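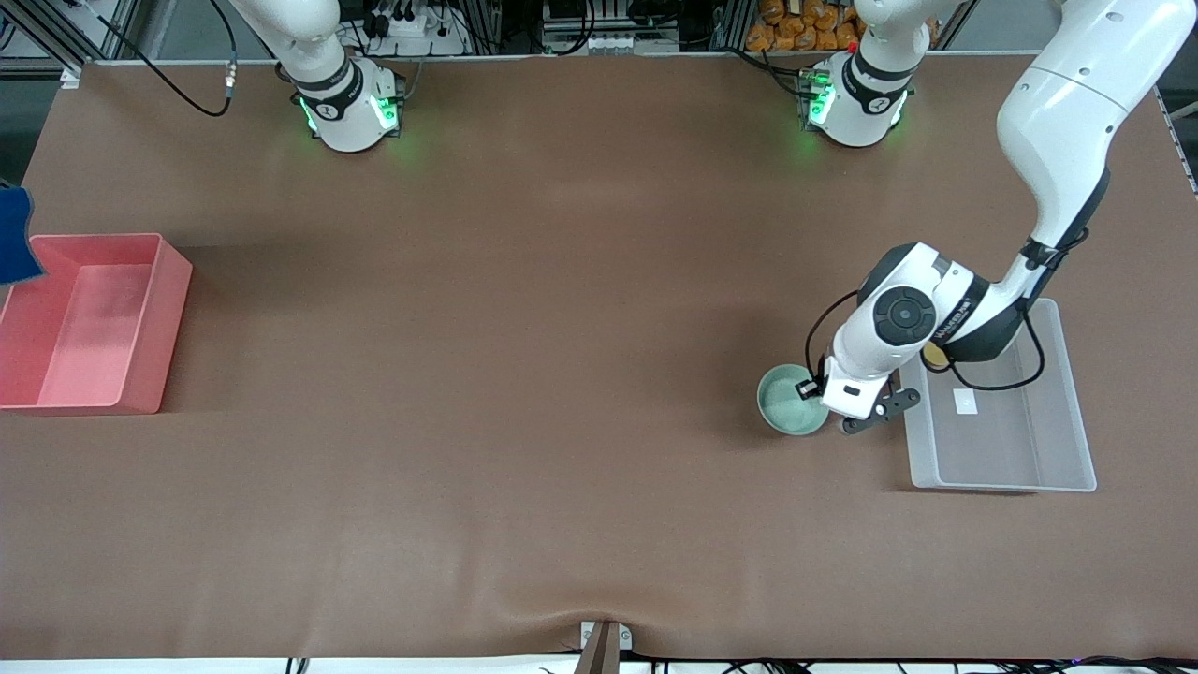

Fig. 4. Left arm bent down toward the tabletop.

Section 6: Setting up the Durby for a live vocal

Your Durby vocal looper leaves the workshop with every setting at zero, including the ones you'd assume were switched on. This section takes you from a bare box to a working stage set-up. Set aside a quiet hour, or the drummer's lunch break, whichever is longer.

Before you start

You will need the Durby, its own power supply, a microphone with a proper cable, and a speaker or a feed to the house desk. You'll also need a song you don't mind hearing many times over. Choose carefully. Marijke Vandenberghe wrote the factory test loop and can no longer listen to it.

CAUTION: Use only the power supply that came in the box. The keyboard player's one fits the socket beautifully and will cook the input board. Repairs of this sort are not covered, and the workshop can smell the difference.

Connecting the microphone

1. Turn the master dial fully to the left.

2. Plug the microphone into the socket marked VOX. The socket marked AUX is for backing tracks and will make any singer sound like a phone call from a ferry.

3. Connect the output to your speaker or to the house desk, then switch on the Durby. Switch on the speaker last.

4. If your microphone needs phantom power, hold the VOX button until the lamp beside it turns amber. Dynamic microphones don't need it.

5. Sing at the volume you'll use on the night. Everyone sings politely at sound check and then bellows through the first chorus, so bellow now.

6. Raise the input dial until the meter flickers into yellow on your loudest note. If it reaches red, back off a little and bellow again.

Note: The meter has a short delay. A red flash after you've stopped singing still counts as yours.

Recording a loop

1. Press the left pedal on the first beat of the bar. Press it, don't stamp. The pedal has no idea how you feel about the song.

2. Sing your phrase.

3. Press the left pedal again on the first beat of the next bar. The loop starts playing straight away.

4. To add a harmony, press the left pedal once more and sing over the top. You can stack up to 64 layers. Raili Ikonen, who tuned the harmony engine, has asked us to say that 3 is plenty.

5. To remove the last layer, hold the right pedal until the display shows BACK.

CAUTION: Holding both pedals together erases the whole song with no warning and no way to get it back. Wide boots are the usual cause.

Saving a song

The Durby keeps up to four songs in its quick slots. Turn the slot dial to an empty number, press SAVE, and wait for the display to read DONE before touching anything else. Pulling the power during a save will leave you with half a verse and a strange hum, which one Grolport duo released as a single. It did better than their other ones.

To name a song, turn the dial to choose each letter and press it to move along. Names can be six characters long. Ilari Kinnunen's ballad "Everything I Should Have Told You" is therefore stored as EVERYT.

If you hear feedback

1. Turn down the monitor before you turn down the singer.

2. Move the microphone behind the line of the front speakers. Ask the singer to stay there too.

3. Switch on the NOTCH filter and turn its dial slowly until the howl drops away.

4. If the howl carries on, check whether the backing singer has plugged into AUX. See step 2 of Connecting the microphone, and read it aloud to them.

Note: Cupping the microphone with your hand makes feedback worse and muffles the words. Rappers may skip this note, as they always have.

Packing up

Turn the master dial down, switch off the speaker, then the Durby. Coil the cables loosely. Wipe the pedals with a dry cloth, and keep spray cleaners and the last of anyone's beer well clear of the colour display.

Section 7 covers linking two Durby units, and has a page on whose tempo wins.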